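Section 4: Setting Up the Tabletop

Before you start
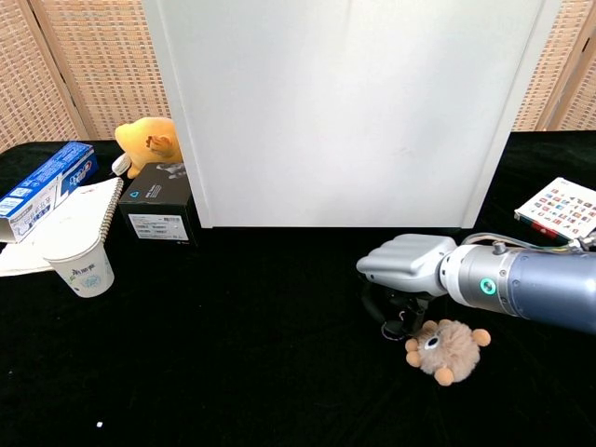 By now you should have the Idovex unpacked, the packing slip read or at least unfolded, and one table chosen for the job. Section 3 dealt with choosing the table. If you skipped Section 3, the short version is that it should be flat, it should have four legs, and it should belong to you.

This section covers the cloth, the upright panel, the backdrop and the small objects you are going to arrange. Allow one evening for your first set-up. The second will take less time, mainly because you will have stopped reading the notes.

What you need

Idovex upright panel, white
Black velvet-type cloth (not supplied with the Basic set)
Folding screen or other plain backdrop
Lint roller
Soft dry cloth
Objects to arrange, of your own choosing

4.1 Laying the cloth

1. Clear the table completely. Lifting things up one at a time and sliding the cloth underneath them counts as a magic trick and is outside the scope of this manual.

2. Wipe the tabletop and let it dry.

3. Unfold the cloth with the pile facing up. If you can't tell which side is the pile, stroke it. The side that feels like a cat is the right one.

4. Let the cloth hang over the front edge by the width of your hand. More than that and you will catch it with your belt buckle and bring the whole arrangement with you.

5. Smooth from the center outward, always in the same direction. Velvet brushed two ways shows two different blacks.

6. Use the lint roller. Then use it again.

Note: Black cloth attracts everything lighter than itself. Owners of white dogs may prefer to order the gray cloth from Dovhaniuk and save themselves the grief.

Caution: Do not iron the cloth on the table. Hang it in a steamy bathroom overnight instead. We get letters about this.

4.2 Standing the panel

1. Carry the panel by its sides, with both hands. It is tall enough to catch a door frame and will do so if carried under one arm.

2. Lower the bottom edge onto the cloth near the middle of the table. Lower it straight down. If you drag it into place you will push a wave of velvet ahead of it and have to go back to 4.1, step 5.

3. Check that the bottom edge sits flat along its full length. A crease under one corner is enough to make it lean.

4. Step back and look at it from where you normally stand. Adjust. Step back again. Stop after three rounds, as the panel is now as straight as your floor.

5. Wipe off fingerprints with the soft dry cloth. The surface has a slight gloss and holds on to smudges. A few faint ones are normal, and chasing the last of them usually adds two more.

Note: One side edge of the panel may look darker than the rest, depending on where your lamp is. Move the lamp before you write to us about a faulty panel.

Caution: The panel is not a shelf, a whiteboard or a splash guard. Nothing should be leaned on it or taped to it. The coating comes off with the tape, in one piece, very satisfyingly, and the warranty goes with it.

4.3 Placing the backdrop

The panel hides most of what is behind it, but you will still see the room on either side. A folding screen takes care of that. Woven rattan in a tan or beige works well against the black and white. It also hides the bookcase, the radiator and whatever you have put on the radiator.

1. Open the screen behind the table so that it shows on both sides of the panel.

2. Keep the folds shallow. A screen folded too sharply takes up the space where you meant to walk.

3. Leave a gap between the screen and the table. Someone will bump one of them eventually, and it is better if they don't bump both.

Note: Rattan sheds small bits of itself for the first few weeks. These will land on the cloth. See 4.1, step 6.

4.4 Arranging the objects

Ordinary household things are best for a first arrangement. Owners tend to start with the family crystal, which shows every mistake and costs a fortune when it falls over. A toothpaste box, a spiral notebook, a paper cup and one dark product box will teach you more for less money.

1. Choose one side of the panel and group your objects there. Leave the other side alone for now.

2. Begin with the flattest item. An open notebook makes a good base and gives you something pale to put against the cloth. The pages will curl a little. Let them.

3. Lay a long carton, such as the toothpaste box, at an angle so that it overlaps the notebook. Set parallel to the table edge, it looks as though it is waiting for a price sticker.

4. Stand the cup upright nearest to you, and make sure it is empty. Please check this by looking into it.

5. Bring the darkest box in beside the panel. A black box on black cloth more or less disappears when left by itself, and the white surface next to it gives it back its outline. Close up against the panel's edge is fine. Pushing on the edge is not.

6. Remove one object. If the arrangement looks worse, put it back.

Note: Barcode labels can be turned to the back if they bother you. Some people like them. We have stopped arguing about it in the office.

Caution: Do not load the panel side of the table with more than 19 pounds. If that sounds generous, weigh your cast-iron pans before you get ambitious.

4.5 Taking it down

1. Objects first, then the panel, then the cloth. Every other order has been tried.

2. Store the panel upright in its sleeve, away from direct sun.

3. Roll the cloth around a cardboard tube. Folding leaves lines that last until October, whatever month it is now.

Replacement parts

Panel sleeve: part 100
Corner pads, set of four: part 300
Black cloth, large: part 525

Parts are ordered from the Flungate counter or by mail from our Zoltimcombe workshop. Please quote the part number. "The soft one" describes most of our stock.

Section 5 covers lamps.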